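Bench notes, Tuesday, August

Dispensary shelf layout, Stetside room. Present: me, Hiyori Kinoshita, Illia Horobets for the first hour.

Spent the morning on the colour grouping for the pill bottles. The old arrangement at Skirndale had everything in one long row by date, and Tomoyo kept reaching past what she wanted. Trying columns by colour on the raised shelf instead, same colour running front to back, white caps on. Orange on the left, pink in the middle, green on the right.

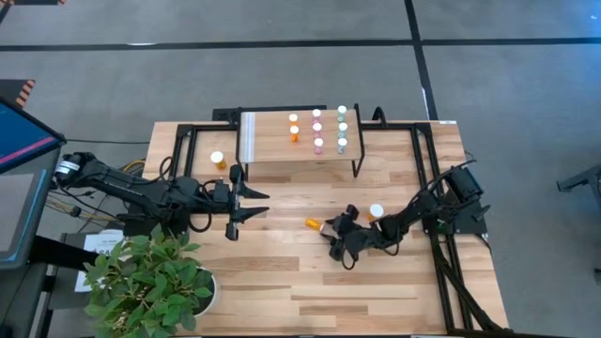 Shelf in columns, one orange bottle still down on the tabletop.

The columns read well from the front. The trouble is the rear ones - with orange especially, the back bottle is mostly hidden by the one in front. Hiyori suggested a small riser for the back row. Illia would sooner turn the shelf and go two deep. I'd like to try the riser first as there are offcuts in the Bodnár box.

Bench heights: left alone. The shelf legs are fine where they are.

Labels. The Hundau sheets come 16 to a page and the glue is poor, two lifted at the corner before lunch. Toshio has almost 2000 of the older stock in his cupboard and says we can have them. Ask him again on the way out, he forgets.

After lunch, bottles on the table with caps off, to see how they look from a standing height and how easily the orange ones get mixed up when they aren't in their column. Things to write down:

1. Orange against the pale wood is easy to find, even the one furthest away.
2. An open one lying on its side needs picking up before anything else goes on the table. The white rim shows which end is the opening.

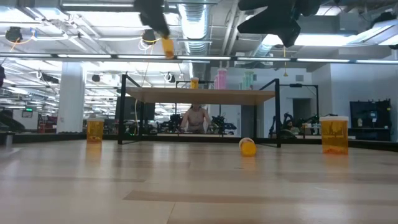
Still to do

- Cut riser, 9 mm to start with, and test with the pink column.
- Get labels from Toshio.
- Decide if green stays on the right. Akihiko wants it in the middle, no strong view from me.
- Job number for the timber is 1869, put it on the sheet this time.
- Wipe down the shelf and count caps back into the tub.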